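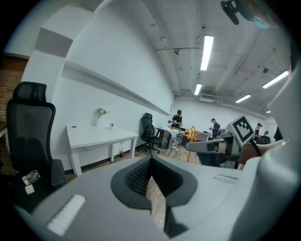

How to read a house listing before you drive out to see it

I have bought three houses and walked away from a lot more, and most of the wasted gas came from believing the listing. An agent is paid when the place sells. Read every line with that in mind and you'll save yourself some weekends.

Step 1. Copy the listing text into a blank file.
Get it away from the photos. Then delete every word that is an opinion: charming, cozy, stunning, rare. I did this with a two-bedroom on the edge of Skorkcombe and was left with the lot size, the furnace type and the word "porch."

Step 2. Look up the square footage yourself.
The listing said 1000. The county assessor's card said 800. The difference was an enclosed back porch with no heat, and the asking price had been figured on the bigger number. Most counties put these cards online for free. If yours doesn't, call the office and ask for it by parcel number.

Step 3. Put a date on every "updated."
"Updated electrical" can mean a new panel, or it can mean one new outlet over the sink. Ask the agent in writing what was done, when, and whether there was a permit. Then check the permit with the building department anyway. Dougal Rankin, who sold me my second house, told me the roof was "newer." Newer than the walls, I guess.
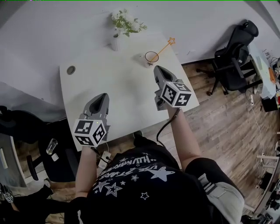
Step 4. Ask for twelve months of utility bills.
Sellers will offer you an average. Say no thanks and ask for the worst month. One place I liked had a January gas bill of $251, for a house I could cross in nine steps. I still made an offer, but a lower one.

Step 5. Be careful with online value estimates.
I tried Prilico and Rokine on the same address on the same afternoon and they didn't agree with each other or with the recent sales on that street. Use actual sold prices, from the last six months if you can get them. Asking prices tell you what people hope for.

Step 6. Drive by without the agent.
Go at 7 in the morning and again after dark. Park, turn off the engine, roll down the window. A train 70 yards behind the fence won't be in the listing - mine wasn't.

If it still looks good after all that, book the showing and bring a flashlight, a marble for the floors and the assessor's card.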